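Zikildale Landing: Pre-Trip Boat and Tackle Checklist, with Comments

Last gone over November 20, 2019. Applies to the club skiff and to any private boat joining the reef run out of Zikildale. Fill it in at the dock, in pencil, before anyone opens a sandwich.

1. Hull and drain plug
Plug in: YES
Comment: The plug was in. The spare plug was in the bucket. The bucket was in my truck. Please tie the spare to the boat like it says on the lid.

2. Bilge pump
Runs on switch: YES
Runs on float: NO, then YES
Comment: A leader wrapper was jammed under the float. Whoever is fishing fluorocarbon that expensive can afford to put the wrapper in a pocket.

3. Life jackets
One per person, buckles working: PASS WITH COMMENT
Comment: 7 on board, 2 with buckles that close only if you hold your breath. Tagged and set aside. They are not to be handed to guests on the theory that guests won't know the difference.

4. Fire extinguisher
Gauge in green: YES
Bracket: LOOSE
Comment: Bracket screws tightened. Do not hang wet towels on it. The August crew did, and the rust stain on the console is their monument.

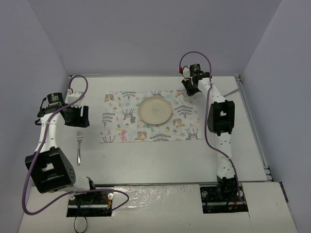
5. Flares and horn
In date: YES
Horn: WORKS
Comment: The horn works very well, as the people asleep at the Clindham slips can confirm. One short blast is a test. Anything after that is a hobby.

6. Radio
Check on working channel: PASS
Comment: Clear both ways to the breakwater. Past Punent Point it gets scratchy, so call in before you round it and give your head count and your turnaround time. "Later" is not a turnaround time.

7. Fuel
Tank level: 40 gallons
Lines and primer bulb: PASS
Comment: Bulb is stiff but holds. No fuel smell under the stern seat. There was a smell under the bow seat, and it was squid. See item 10.

8. Anchor and rode
Shackle wired: NO
Chain: PASS
Comment: Fixed on the spot with a twist of wire. The rode had been coiled by somebody with strong feelings against coiling. Flake it into the bin so it runs out free. We anchor on the edge of the Zacharopoulos wreck in current, and that is a bad place to be picking at a knot.

9. Hooks, gaffs and knives
Points covered: PARTLY
Comment: Gaff tip had its tubing on. Treble hooks on the iron were bare and swinging from the rod holders at about face height for anyone under six feet. Hook them to the reel foot or take them off. Knife goes back in the sheath after every bait, including the last one.

10. Bait tank and cooler
Pump: PASS
Drain: BLOCKED, cleared
Comment: Blocked with scales, same as always. The cooler still held squid from a trip that no one will now admit to being on. It has been buried with honors. Rinse the cooler at the dock hose, lid open, and leave it in the sun.

11. First aid kit
Complete: NO
Comment: Plenty of gauze, a good supply of eye wash, no bandages, and no side cutters for getting a hook out. Someone has been using the kit as a tackle box. Cutters replaced. Bandages on order.
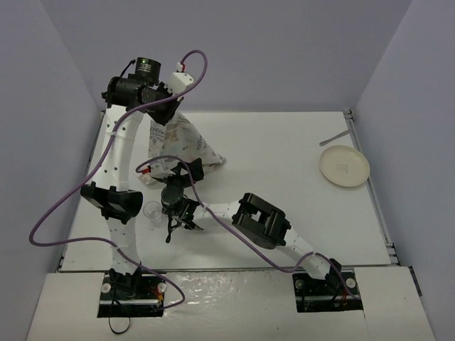 12. Deck and footing
Clear of line and gear: PASS WITH COMMENT
Comment: Cut mono goes in the tube by the console. When the rockfish bite is on, the tube seems to become invisible, and by noon the deck looks like a bird's nest. Non-skid is worn through by the starboard cleat. Step over that patch until it's repainted.

13. Measuring board and limits card
On board: YES
Readable: BARELY
Comment: Measure short lingcod quickly and get them back in the water. The board is the board. It did not shrink over the winter.

Result: Cleared to run once the bandages are aboard. Items 3 and 12 stay open. Leave this sheet in the dry box under the console, on top of the old ones.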